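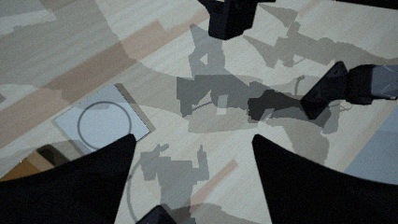 About Skernance Shade & Canvas

Skernance Shade & Canvas makes patio umbrella canopies, replacement awning fabric and shade sails. We cut and sew everything in our own shop in Odcombe. We do not make frames, poles or bases, but we can fit a new canopy to most of the ones already out there.

The business started with boat covers. Customers kept bringing in umbrella canopies that had faded or torn along the ribs, and after a few summers that was most of the work. We stopped taking boat orders and moved to a larger building on the same road.

We stock 38 solid colors and a smaller number of stripes. Fabric comes on 60 inch rolls, so wider panels will have a seam. Thread color is matched as closely as we can. If you want contrast stitching, please write it on the order form.

Our two standard lines are the Villalba, a market umbrella canopy with a single wind vent, and the Rukia, a square canopy with or without a valance. Either one can be made with 6 or 8 ribs. Custom shapes are priced from a drawing or from your old canopy, mailed to us. We keep the old one until the new one ships, then return it if you ask.

Most orders leave the shop within 5 business days. From spring through August it can take nearly 40 days for custom work, so order early if you need something for a certain date.

Stitching is covered for two years. Fabric is covered by the mill and the terms vary by color.

Orders over $279 ship free in the lower 48 states. Swatches are free, up to four per household. The shop counter is open weekdays from 8 to 4, and pickup orders are held at the side door.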